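4.3 Balancing the bedroom radiator

Carry out this section after the Irnance heating controller has been paired and the system has been vented (see 4.2). The boiler must have been off for at least 2 hours.

1. Remove the plastic cap from the lockshield valve.
2. Turn the spindle clockwise until it stops. Do not force it.
3. Open the spindle by one half turn.
4. Set the room thermostat to its highest value and start the boiler.
5. Wait until the flow pipe is hot, then read both pipe temperatures.

Note: In small bedrooms with a wooden floor, take the room reading away from the outside wall.
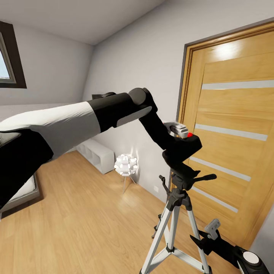 Page last changed: February 24, 2021 (A. Vitale)

6. If the return pipe is too warm, close the spindle by one eighth of a turn and wait ten minutes before reading again.
7. Refit the cap and enter the number of turns in the table on page 146.

Caution: The flow pipe may exceed 50 °C. Wear gloves when handling the valve.

If the controller shows code 555, the room sensor has lost its connection. Repeat the pairing procedure in 4.1. Valves of the older Ferraro pattern have no lockshield and must be balanced at the manifold, as set out in 4.4.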